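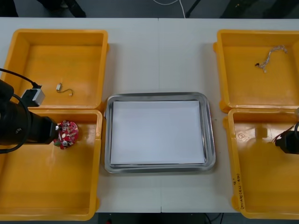
The arms came in November, and I've been arguing with myself ever since

I've worked the returns bench at Potinard for 15 years. If you own one of those little battery-powered gadgets with a round circuit board inside, and it quit on you, there's a decent chance the guts of it passed through my hands. I open things up, pull the board, sort out the wires and the small parts, and decide what gets another life and what goes to scrap. At least I used to. These days a pair of black robot arms does a good piece of the sorting, and I do something else that still doesn't have a proper name on my pay stub.

The setup isn't much to look at. White table, yellow bins on both sides, a steel tray in the middle with paper laid in it. Boards go one place, wires go another. My brother-in-law asked me if it was like the car factories on TV, with the sparks flying, and I had to tell him no, it's more like watching somebody very careful put away the silverware.

So, do I like it? I get asked that a lot, usually by people who want me to say no. I'm going to try to give the long version.

First the good part, and I mean it. My thumbs don't hurt. Anybody who has spent years pinching little connectors out of a pile knows the feeling I'm talking about, that dull ache at the base of the thumb that follows you home and shows up again when you're trying to open a jar of pickles. I had it for so long I figured it was just part of my hand. By the second winter at the bench I was wearing a brace to bed. The brace has been in a drawer for months now and I hope it stays there.

Second good part: the argument about the wires is over. Wires tangle. You put six of them in a bin and come back from lunch and they've made a bird's nest, and for years the rule from upstairs was that we had to separate every one before it counted as sorted. When the arms went in, they had a terrible time with tangles (a tangled bundle is about the meanest thing you can hand to a gripper), and within two weeks the rule was changed. Bundles are fine now. We'd been asking for that since before the break room got its second microwave! I was glad, and I was also a little sore about it, because the same complaint had apparently been worth nothing coming from people.

That soreness is really what I want to write about.

Laurier Boychuk ran the bench next to mine. He was the one who could pick up a board, tilt it to the light and tell you it had a bad joint before anyone got a meter on it. He tried to teach me and I got maybe halfway there. When management brought in the outfit from Trarkow to set up the table, they had Laurier stand there for days and show how he did it – which way he turned a board, where he grabbed it, what he set aside first. He was patient with them. He's a patient man. Then in the new schedule his hours were cut back, and he took the early retirement package, and the bench next to mine has a printer on it now.

I'm not saying anybody lied to him. The letter we all got was clear enough: 33 bench jobs going in, fewer coming out, everyone offered either retraining or the package. But I keep coming back to those days of him standing there showing. He got his regular hourly rate for it. The same rate he got for sweeping up. Whatever it was he knew, it went into that machine, and I think it should have been worth more than a regular afternoon. If a company wants to buy what's in a person's hands, it ought to sit down and name a price for it, in writing, before the showing starts.

And here's where Asnakech Wako and I disagree. She's our steward and she's sharper than me on most things. Her view is that you can't put a price on skill one person at a time, because then the talkers get paid and the quiet ones don't, and you end up with the whole floor bickering over who taught what. She wants a shared pot: every hour the arms run, something goes in, and it gets split across everybody who was on the benches when the table came. I like the fairness of it. I just think Laurier did something the rest of us didn't, and it bothers me to spread that thin. We've gone back and forth on this in the parking lot until our coffee went cold.

What I do now is called "cell support" on the schedule and "babysitting" by everyone who does it. I refill bins. I change the paper in the tray. I step in when a part lands wrong or a wire catches. I write down what happened in a log, and I'm supposed to use their codes for it, 331 for a dropped part and so on, which I have taped inside my locker door. It's easier on the body and harder on the head. The old job let my mind wander. My hands knew what they were doing and I could plan a whole Thanksgiving dinner between breaks. Watching is different. You can't drift off, but nothing is asking for you either, and by two o'clock I'm more worn out than I ever was from picking.

I've read the articles that say we'll all move up to more interesting work. Some of us did. A young guy from the Sutherland building learned to adjust the programs and he's happy as a clam, and he got a raise for it too. Good for him. There was one spot like that, though, and a lot of us. The retraining class at Hillus was offered at night, across town, which is fine if you don't have kids or a second job or a mother who needs her pills at eight.

I don't want the table gone. I'd vote to keep it tomorrow, for my thumbs alone. What I'd want, if anyone upstairs is reading, is pretty plain. Ask us before the next one comes in, while the floor plan is still in pencil. Pay for the showing. Run the class during the shift. Let the watchers trade off every hour, because no one can stare at bins all day and stay sharp. And put one real bench back, with a stool and a good lamp, for the boards that need somebody to tilt them to the light.

I called Laurier last week to ask if it was okay to use his name in this. He said sure, and then he wanted to know what they'd done with his lamp. I told him I've got it.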